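Gilach bench, notebook, August

Continuing the regrasp work on the Rostami policy. Yesterday's checkpoint was trained on 500 demos and kept closing the fingers too early on flat objects. Today I swapped the loss on the gripper channel only: open/close is now a separate binary head with its own weight, and the six arm joints stay on the old regression loss. Trained for 2000 steps from the same start, batch size unchanged. Task prompt is still "put the yellow block on the plate."
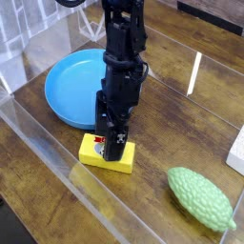

Marjan Arabzadeh thinks the head is a side issue and that the action chunk is too long: at 10 steps the arm commits to a close before it has a fresh look at the object. She wants the same run at half the chunk before anyone touches the loss again. Fair point, and cheap to try. Queued on the Ekcombe machine for tonight.
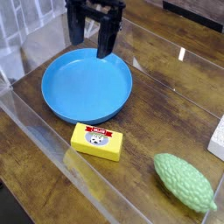

Scoring needs to be settled before that run comes back. The Brorniver script only logs the final gripper state, so a near miss and a clean place can look alike in the table. I want a check on object position as well. A fingertip inside the plate's rim with the yellow piece still on the wood in front should go down as not placed, whatever the gripper channel reports. Same rule for the bitter melon when we get to that prompt – it rolls, so allow a settle time first.

To do: write the position check, rerun the old checkpoint through it, send Marjan the config.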